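## 3 Beschaffung und Budgetplanung

Dieser Abschnitt gilt für Arbeitsplätze mit handgeführten Greifern der Baureihe Favusbridge. Fest montierte Arme sind in Abschnitt 5 behandelt.

### 3.1 Bedarf ermitteln

1. Anzahl der Bediener je Schicht festlegen.
2. Pro Bediener 2 Greifer einplanen, sofern beidhändige Aufgaben (Falten, Ausbreiten, Stapeln von Textilien) vorgesehen sind. Für einhändige Aufgaben genügt einer.
3. Reservegeräte gesondert ausweisen. Sie zählen nicht zum Schichtbedarf.
4. Seriennummern vorhandener Geräte in die Bestandsliste übernehmen (Blatt »Nurbridge«, Spalte C).

**Hinweis:** Greifer werden einzeln bestellt. Ein Paar hat keine eigene Artikelnummer. 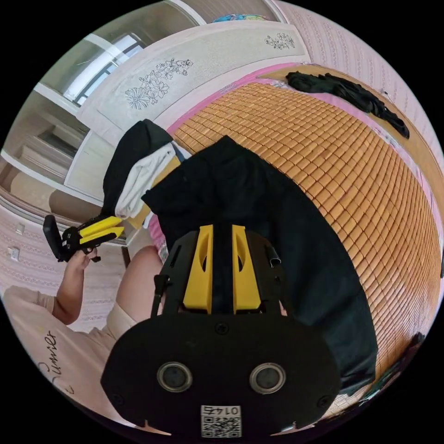 Bei Einsätzen in Wohnräumen sind Transportkoffer und Ersatzfinger in derselben Bestellung zu führen. Nachbestellungen einzelner Finger lösen jeweils eine eigene Versandpauschale von 49 Euro aus.

### 3.2 Budget aufstellen

1. Gerätekosten eintragen. Richtwert: rund 3000 Euro je Greifer, ohne Zubehör.
2. Verschleißteile als laufende Kosten buchen. Finger und Kabel gehören nicht in die Investitionssumme.
3. Speicherplatz und Datenübertragung beim Projekt Pranesine anmelden. Diese Kosten werden intern verrechnet.
4. Aufstellung an Gifty Kyei (Einkauf) senden, Kopie an Nii Essien.

**Achtung:** Angebote von Dankwa sind 22 Tage gültig. Nach Ablauf ist ein neues Angebot anzufordern. Eine Verlängerung per E-Mail wird vom Einkauf nicht anerkannt.

### 3.3 Liefertermin planen

1. Liefertermin vor der Bedienerschulung ansetzen.
2. Für Wareneingang und Funktionsprüfung einen vollen Arbeitstag vorsehen. Samstag ist kein Annahmetag.
3. Bestellungen für das laufende Haushaltsjahr bis Ende November freigeben lassen.

Bei Teillieferungen ist der Lieferschein je Sendung abzulegen. Die Rechnung wird erst nach vollständigem Eingang freigegeben, siehe 3.4.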